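Biltbridge Workshop Members Move Toy-Packing Arm Into Second Stage

September 2024

The Biltbridge shared workshop has approved the second stage of a member project to build a two-armed tabletop machine that packs small soft toys, cards and key rings into a gift box. The machine is being assembled on Bench 4 at Biltbridge. The handling demonstrations it will learn from are recorded in members' homes, with grippers held and operated by hand.

Dennis Rotich leads the build. Naomi Mwakyusa is responsible for the recording sessions, which take place at an ordinary coffee table among ordinary furniture.

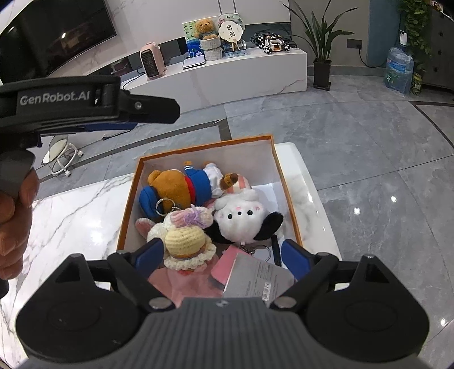
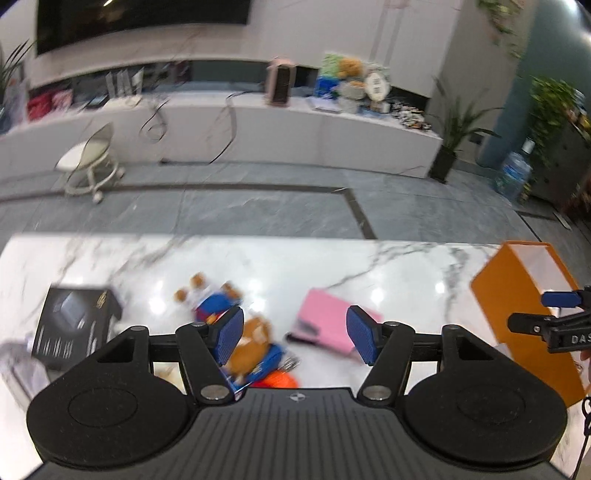
Hand-held grippers with blue finger pads at the table, with plush toys and the orange-edged box.

Background

The project was registered in May under the working name Aquino. Its purpose is modest. A person preparing gifts for a school fair or a children's ward may fill the same kind of box many times in an afternoon, and the members wished to learn how much of that work a pair of low-cost arms could take on. The proposal came from Gizella Szűcs, who had packed 200 boxes by hand for a local fair in the spring and kept notes on which items slowed her down.

Those notes shaped the list of test objects. Plush figures deform when they are gripped. Key rings swing, slide under other items and catch on fabric. Flat cards lie close to the table and are difficult to lift without a fingernail. The box itself has walls that a wide gripper can strike on the way in. Each of these was judged to be a fair problem for a home build, and none calls for great strength or speed.

The first stage ended in August. It covered the frame, the power supply, the left arm and the control cabinet. The left arm now moves through its full range under its own power and holds position when stopped. The right arm is complete as far as the elbow.

Work on the arms

Both arms follow the same design. The links are cut from aluminum tube and joined by printed brackets, which members produce on the two printers in the front room at Biltbridge. The upper link was shortened after the first trial, when the left arm was found to sag at full reach. A counterspring was also fitted at the shoulder. Kibet Kombo, who carried out the change, has written it up in the Aquino build log, including the two spring sizes that were tried and set aside.

The wrist has been the slowest part of the work. An early version carried its cable on the outside, where it snagged on the edge of the box during dry runs. The present version brings the cable through the center of the joint. It takes longer to assemble, and the members expect to replace the cable once a season. A spare is kept in the drawer under the bench.

The gripper for the finished arms will have two fingers with soft replaceable pads. The opening has been set at 93 millimeters, wide enough for the largest item on the list with a small allowance on each side. Pad material is still under review. Silicone sheet gripped the plush figures well but held on to them for a moment after the fingers had opened, and a ribbed rubber sample will be tested next.

Recording at home

Members decided early in the summer that demonstrations should be recorded at home. The bench at Biltbridge has bright overhead lamps, a matte gray surface and very little behind it. A machine that had learned only from that bench would be poorly prepared for a living room, with a shiny table, plants, a television and a good deal on the shelves.

A session is led by one person, who works through a set of short tasks: take an item from the table and place it in the box, take an item out and set it down, turn the box, move a card clear of a toy. Items are placed in a new arrangement before every task. The operator is asked to work at a calm, even pace and to finish a movement that has gone wrong instead of starting over. A dropped toy that is picked up again is kept in the record and marked as a recovery.

To date, 51 sessions have been completed. Mwakyusa reviews each one within the week and removes any in which a face, a letter or a screen with personal details can be made out. Households are told in advance what will be recorded and may withdraw a session at any time before it is added to the shared set. Three sessions have been withdrawn so far, all at the review step.

"The reflections on a polished table were our main worry," Mwakyusa said. "We discussed covering the surface with a cloth and decided against it. People will use the machine on the tables they have."

She added that flat items remain the weakest part of the set. Operators tend to slide a card to the edge of the table and take it from there, a habit that works well for a person standing at the table and poorly for an arm that is fixed in place. Future sessions will ask for cards to be lifted by a corner wherever possible.

Training and first trials

Kimutai Barasa looks after the software. The recordings are cut into single movements, checked for timing and used to train a model that runs on a desktop computer stored in the control cabinet. The first model was trained in August on the sessions then available and was tried on the left arm alone.

Results were mixed. The arm approached plush items correctly in most trials and closed its fingers at a sensible height. It was less reliable in letting go. Several toys were carried to the box, lowered and lifted out again. Barasa attributes the fault to the way the early recordings were cut, with the end of each movement placed too soon after the fingers opened. The cuts have since been corrected and the model is being trained again.

Trials are run at reduced speed behind a clear screen, with one member at the stop button. The rule will remain in force throughout the second stage, including for demonstrations to visitors. Joint speed is capped in the controller at 70 degrees per second, and the cap may be changed only with the agreement of the build lead and one other member.

Plan for the second stage

The second stage provides for the following work:

Completion of the right arm from the elbow to the wrist, with the same internal cable route as the left.

Fitting of grippers to both arms and a decision on pad material.

A further group of home sessions that use two grippers together, with one steadying the box or a neighboring item while the other places.

A mounting plate that allows the machine to be clamped to a table without marking the surface.

A written guide to assembly, with a full parts list and drawings.

Rotich has asked that the guide be drafted alongside the work and not left to the end. The first-stage log was assembled from message threads and photographs after the fact, and two bracket revisions could not be dated. Szűcs will edit the guide and has asked members to send measurements in millimeters only.

The project has a small budget for the stage, met in part by workshop dues and in part by a contribution in materials from Stolow, a tube and sheet supplier on the same street. Motors for the right arm have been ordered through Ovard, where the workshop holds its parts account. Delivery of the wrist motor has been put back once. If it is delayed again, the left-arm motor from the retired camera slider will be fitted for the time being. It has the same shaft but a lower torque rating, and two-arm trials would then be limited to the lighter toys.

Taking part

Members who wish to offer a home session should write to Mwakyusa through the Biltbridge message board. A table at or slightly below waist height is suitable, and no particular surface or lighting is required. Ceiling fans should be switched off during recording, and pets should be kept in another room. Sessions last under an hour, including setup, and may be booked in the evening.

Donations of soft toys are also welcome. The set at present leans toward bears and rabbits. The team would be glad to receive long or narrow figures, toys with loose clothing, and any item with a metal ring or clip attached. Toys containing batteries or sound modules can't be accepted. Items should be clean and may be left in the marked bin beside the tool crib, with a note giving the donor's name if the item is to be returned.

Bench 4 remains reserved for the project on two evenings a week and is open to other members at all other times, provided that the clear screen is left in place and the arms are not moved by hand. Questions about bench access should go to Kombo. Questions about the recordings, including requests to see or withdraw a session, should go to Mwakyusa. The first-stage build log is available on the workshop's shared drive in the folder named Aquino.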